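Notebook, July, bench by the window, started just after 4 pm

Right, glue. I've put off writing this up for ages and the notes are spread over three envelopes and the back of a delivery slip, so I'm getting it all in one place before I lose one of them (I have already lost one of them, see further down).

The job is the Jatham books, the run of old parish account books with the split spines. The paste we've been using on the spine linings is lovely to work with and a pig to dry. In this weather it stays tacky well into the evening, and then I come in next morning and the boards have warped because I got impatient and put them under weight too early. So the question was whether to go thicker with the wheat starch, mix in some methyl cellulose, or stop being stubborn and try the ready-made stuff from Plivia that's been sitting on the shelf since before Christmas.

I made up three pots. Pot A is the usual wheat starch, cooked on the little ring for half an hour and pushed through the sieve twice. Pot B is the same thing with less water. Pot C is half starch, half methyl cellulose, mixed cold. The Plivia tub I'm calling D, and I'll say now that I don't like the smell of it, a bit like wet cardboard and pear drops, so if I'm rude about it later you'll know why!

Test pieces were offcuts of the Vidmar linen lining cloth, pasted to strips of grey board. Each one got a thin coat, brushed out from the middle, then blotting paper, then a sheet of silicone release, then the 385 g weight (the brass one with the dent, not the other brass one). I left them an hour, took the weight off, and had a go at peeling back one corner by hand. Very scientific. I know we've got the spring balance, but I can't find the hook for it and I wasn't going to spend the afternoon looking.

A peeled cleanly with a bit of a tug and was still cool to the touch, so plenty of water left in there. B was better, much better, but it dragged under the brush and left ridges I could feel through the linen with a fingernail. C slid about while I was positioning it, which I rather liked because it gives you time to get the grain straight, and then it had hardly grabbed at all when the hour was up. D held like anything. Annoying. 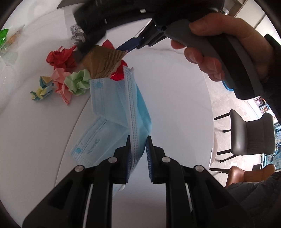
But of course holding like anything isn't really what we want on a book somebody may need to take apart again in eighty years, so I went on to the bit I actually care about and damped all four to see how they'd come off. A let go in no time. B took a bit longer, and the ridges stayed behind as a sort of jelly that needed lifting with the bone folder. C came away beautifully, the nicest of the lot, no mess on the board at all. D needed a proper soaking and took the top layer of the grey board with it. So that's D out for anything at Jatham, and I'll keep the tub for boxes and portfolios, where it doesn't matter.

What I'd like to try next is A with only a little methyl cellulose, maybe one part in five, and see if I can keep the easy release and lose some of the drying time. I had a note on proportions from when we did the Altau maps, and that's the envelope that's gone missing. If it turns up in anybody's apron pocket, it has 1421 written on the front in pencil, which is the job number, and a tea ring.

Other things while I remember.

The sieve is fraying on one side. It's fine for now but I found a hair of wire in pot B and had to start it over, which cost me most of the morning.

We have 194 sheets of the heavy blotting paper left. Sounds like loads, but I got through a silly amount today and the Jatham spines will eat it. Needs ordering before August.

Board thickness: the old boards on volume six measured a touch under the new stock, so I'll have to sand or the joint will sit proud. Volume seven I haven't opened yet. It has a smell of its own and I'm saving that for a day with a breeze.

Back at it at 6.30. The A strip under the second weight has gone flat and stayed flat, B has a slight curl towards the linen, C has a bit of a banana shape to it but soft enough that I think it'll pull back overnight. I've swapped the blotters on all of them and left them under the long board by the sink. Please don't move the long board! If you need the sink, go round.

To do tomorrow: cook a fresh A, weigh out the one-in-five mix, cut six more strips (linen grain along the length this time, I got two of them the wrong way round today), and find that hook.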